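トレーラー配線・ブレーキ調整スタッフ募集(経験者優遇、未経験も可)

Tromumgate 牽引車両サービス、整備工場の増員です。急ぎ。12月から入れる方、まずは連絡ください。

キャンピングトレーラー、ボートトレーラー、小型の荷物用トレーラーの整備をやっている工場です。ヒッチメンバーの取付け、灯火配線、電磁ブレーキと慣性ブレーキの点検調整、ハブのグリスアップ、車検整備。シーズン前の依頼がもう入り始めていて、今の人数だと回りません。

募集職種
1)電装・配線担当 2名
2)ブレーキ・足まわり担当 若干名

仕事の中身(電装)
・牽引車側のカプラー新設、7極/13極の配線引き込み
・トレーラー側の灯火不良の原因さがし。アース不良がほとんど。たまに前のオーナーの自作配線が出てきて一日つぶれます
・尾灯、制動灯、方向指示器の交換、LED化
・ブレーキコントローラーの取付けと初期設定、お客様への使い方説明
・作業記録の記入(手書き。配線の色は必ず書く)

仕事の中身(足まわり)
・ドラム分解、ライニング残量の測定、マグネットの抵抗値チェック
・ハブベアリングの交換、予圧の調整
・カプラー高さの測定と調整。水平な場所で空車と積載時の両方
・リーフ、トーションアクスルの点検
・タイヤ交換、ホイールナットの増締め

一日の流れは、朝8時半に集合、その日の入庫車の割り振りをして、9時から作業。昼は12時から1時間。3時に15分休憩。終わりは17時半、片付け込み。残業は繁忙期で月20時間ほど、それ以外の時期はあまりないです。
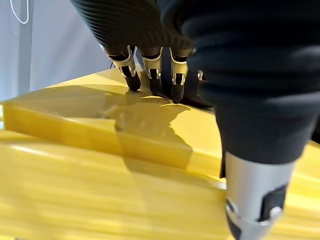 37ページ

応募できる方
・普通自動車免許(AT限定不可)
・牽引免許あれば尚可。入社後の取得でもOK、費用は会社が出します
・自動車整備士3級以上、または電装品取付けの実務経験がある方は優遇
・未経験の方は、テスターの使い方から教えます。圧着端子をきちんとかしめられるようになるまで現場の配線は触らせません。そこは了承ください
・年齢は特に問いません。今いちばん上は70才、現役です

待遇
・正社員(試用期間3か月、同条件)
・給与は経験と資格で決めます。面接のときに金額を出します
・パート、アルバイトは時給1197円から。週3日から相談
・資格手当、牽引手当、家族手当
・社会保険完備、交通費支給(上限あり)
・作業着、安全靴は貸与。工具は共用のものがあります、自分のを持ち込んでもらっても構いません
・車通勤可、駐車場無料。ご自分のトレーラーの置き場は要相談
・休みは月8日、夏季と年末年始あり。土日はお客様の引き取りが多いので交代で出てもらいます

勤務地は Nerdale 本工場か、Stuketham の出張所。希望は聞きますが、電装の方は最初は本工場になります。出張所はピットがないので足まわりの方も重整備のときは本工場へ移動です。移動は社用車。

あと、Gamage ブランドのヒッチ部品の在庫管理を手伝ってくれる方も探してます。こちらはパートのみ、重いものを持つことがあります。品番と車種の適合表を見て箱を出す仕事。英語の取付説明書が多いので、辞書を引きながらで結構ですが英語にアレルギーのない方。配線図が読めればなお助かります。

見学もできます。作業中の工場に入ってもらうので、サンダルとスカートは不可。長袖でお願いします。応募前の見学だけでも大丈夫、履歴書もいりません。

応募方法
電話または応募フォームから。フォームの場合は次のことを書いてください。
・お名前、連絡先、つながりやすい時間帯
・希望の職種(電装/足まわり/部品)
・持っている免許と資格
・いつから働けるか
・トレーラーを引いた経験があればその種類

電話は9時から17時、作業中で出られないことがあるのでその時は留守電にお名前と番号を。折り返しします。夕方の方がつがなりやすいです。

書類を見て、1週間以内にこちらから連絡。面接は1回、30分くらい。そのあと希望者には半日の体験作業をやってもらいます(体験分の時給は出ます)。持ち物は履歴書、免許証、資格証のコピー。写真は貼ってください、スマホで撮ったのでいいです。

体験でやってもらうのは、電装の方は7極プラグの結線と導通チェック、足まわりの方はドラムの脱着。出来ばえより手順を見てます。分からない所は聞いてもらって大丈夫です。

採用担当
電装・部品:Şükran Duman(シュクラン)
足まわり:Sânziana Stoica(サンジアナ)

二人とも日本語で大丈夫です。名前が読みにくければ「採用の方」で通じまます。

人数が決まり次第しめきります。前に応募いただいた方の再応募も可。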